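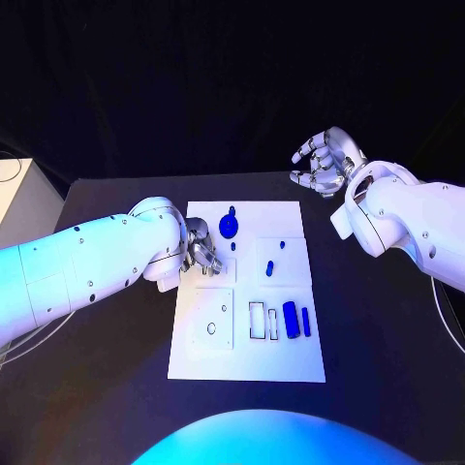
Barn Owl Boxes at Skulen Farm: What We Found (and What Found Us)
Student project report, second-year Wildlife Conservation
Written by Shabani Barasa
February 2023

I'll start with a confession. When I signed up for this project I had never seen a barn owl outside of a movie. I picked it because the other choice was a freshwater snail survey and I don't own waders. I'm so glad I did, because I now think barn owls are the best birds there are and I will argue with anyone about it.

Why owl boxes?

Barn owls don't build nests in the way most people picture it. They look for a dark, dry, roomy hole and lay their eggs on the floor of it, usually on a layer of old pellets. Hollow trees are good, and so are lofts in old barns. The trouble is that hollow trees get cut down and old barns get torn down or turned into something with a metal roof and no way in. Nest boxes are a way of putting those holes back.

Skulen Farm is mostly hay meadow and rough grazing, with a creek called the Trirkow running down the east side. The family who farms it put up boxes years ago and then got busy, as farmers do, and the boxes hadn't been looked at properly in a long time. My project had two questions. Are owls using the boxes? And if they are, what are they eating?

The boxes

There are six boxes. Four are inside buildings and two are on trees near the creek. I gave them numbers, but Mrs. Ciobanu, who runs the farm, already had names for them (the Machine Shed, the Far Barn and so on), and after a day of translating back and forth I gave up and used hers in my notebook.

All the checking was done in January, outside the main breeding season, with my supervisor on the ladder for the high ones. Barn owls can nest at odd times of year if there's plenty of food, so we watched each box from a distance at dusk before anybody went near it. If you are planning something similar, please check the rules where you live first and go with a person who has the right permit. Mine took longer to sort out than I expected and it ate up most of my planning time.

For each box I wrote down:

- which way the entrance faced
- what the floor was like (dry, damp, full of junk)
- any pellets, feathers or droppings
- any sign of other tenants
- repairs needed

What was in them

Two of the boxes had clear signs of barn owls, both of them inside buildings. The Far Barn was the star. There was a thick mat of pellets on the floor of the box and more scattered on the beam underneath, plus one perfect white-and-gold feather that I was not allowed to keep. The Machine Shed had fewer pellets, but some were shiny and black, and a shiny black pellet is normally a fairly fresh one. They go gray and crumbly as they age.

The other two indoor boxes were empty apart from old straw and a wasp nest the size of a grapefruit (vacant, thank goodness).

Both tree boxes had been taken over by squirrels. They had packed them right up to the entrance with leaves and bark, and one had chewed the hole wider so the rain was getting in. The floor of that one came away in my supervisor's hand. I'd put both of those down as needing to be replaced, and I'd think hard about whether trees that close to each other are the right spot at all.

The pellets

This was my favorite part, and my roommate's least favorite. An owl swallows small animals whole or nearly whole and then coughs up the fur and bones in a neat package. Take the package apart and you have a pretty good menu.

I dried the pellets, soaked them one at a time in a shallow dish of warm water and teased them apart with tweezers and a blunt needle. Skulls and lower jaws are what you want for identification. Voles have zigzag teeth that look like they were cut with pinking shears. Shrews have long narrow skulls, and mice have little bumpy molars. I was painfully slow at first. By the end I could tell a vole jaw from a mouse jaw before I'd even rinsed it, and I was very proud of myself.

I pulled out 2,684 bones and bone pieces. Not all of them were any use - ribs and toe bones all look the same to me - but they all went in the count because the method I was following said to log everything. Voles were the most common animal by a long way in both boxes. Shrews came second. Mice turned up more often in the Machine Shed, and that fits with the grain stored next door. I also found one small bird skull in a Far Barn pellet, probably a sparrow, though I wouldn't bet my grade on it.

What I think it means

Lots of voles usually means lots of rough grass, and the Far Barn looks straight out over the meadow that gets cut last. I can't prove the owls hunt there, as pellets only tell you what was eaten and not where. But it does make me want that meadow left alone! A thick layer of dead grass at the bottom is what voles need for their runs, and it disappears fast if you mow short every year.

What went wrong

Plenty. I labeled one bag of pellets in a pen that wasn't waterproof and had to leave it out of the results. I also mixed fresh and old pellets from the Far Barn, so I can't say anything about whether the diet changed over time. And six boxes on one farm is a tiny sample. I'd love to have compared it with the Kimemley estate across the valley, where there are boxes too, but we ran out of weeks.

Suggestions for the farm

Leave the Far Barn and Machine Shed boxes exactly as they are, except for clearing some of the old pellets when it's safe to. Clean out the two empty indoor boxes and take down the wasp nest. Replace the tree boxes with deeper ones, and try one of them on a pole at the meadow edge. Keep a strip of the late meadow uncut each year and move the strip around.

Thank you to Mrs. Ciobanu for the ladder, the tea and the loan of a really warm hat, which I still need to give back. My data sheets and the labeled jaw collection are in the teaching lab, bottom drawer, and anyone doing pellets next year is welcome to use them.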